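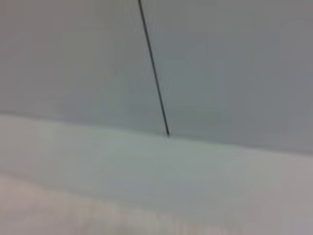 Skye Aitken

Grey cupboard doors, thin dark line between them - how fussy should I be?

Hello all, hoping someone with more patience than me can help. I've just moved into a flat in Halport and the kitchen has plain grey fronts, no handles, the sort you push or hook a finger behind. I quite like them! But I've become a bit obsessed with the gap between one pair. It looks like a thin black line and I'm sure it leans. My mum says it's fine and I should go and unpack the other boxes.

Before I start fiddling with screws, is a leaning gap something I can put right myself, or does it mean the whole unit is off? The doors are 44 cm wide each, if that matters, and they do open and close without catching. I own one screwdriver and a spirit level that came free with a shelf.

Also, what do people clean matt grey with? Mine go blotchy the minute I wipe them, and by the evening, with the lamp on, they look worse than before I started (I've tried washing-up liquid and a fair bit of swearing). 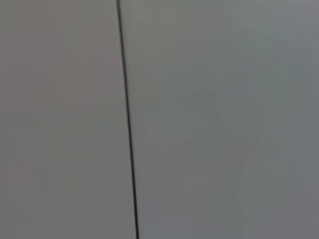

Replies

Poul Hviid

Very likely the hinges, and you can do it yourself. I had the same in our last kitchen, which came from Dandangate, and it took me one evening and two cups of tea.

Open the door and look at the hinges where they fix to the side of the cupboard. Most modern ones have two screws you can see. The one nearer the door usually moves it left and right, and the other moves it in and out. If the gap is wider at the bottom, turn the side-to-side screw on the bottom hinge only, a quarter turn, then shut the door and have a look. Small turns! I got impatient and did a whole one and the doors banged into each other.

Put your level on top of the cupboard first, though. If the unit itself is tipping then you'll be chasing the doors for ever, and you want to sort out the legs or the wall bracket before you touch a hinge. And if the gap is the same width all the way down but still leans, both doors have dropped the same way and you'll need to do a bit on each.

For scale, mine was 62 cm from hinge to hinge and a quarter turn made a difference I could see from across the room.

Huw Foulkes

just leave it, you'll stop noticing by August

Szu-yu Lo

Agree with Poul on the hinges, so I'll only do the cleaning bit. Matt fronts show every smear and I think washing-up liquid is half your trouble - it leaves a film unless you rinse it off properly. I use a barely damp microfibre cloth, warm water and nothing else, then a dry one straight after, going the same way from top to bottom. For greasy patches near the cooker, one drop of liquid in a big bowl of water, then wipe again with clean water. Don't use the scratchy side of a sponge, it makes shiny spots and they don't come out (ask me how I know).

An old soft toothbrush is good for the edges along the gap. Mine collects a surprising amount of crumbs.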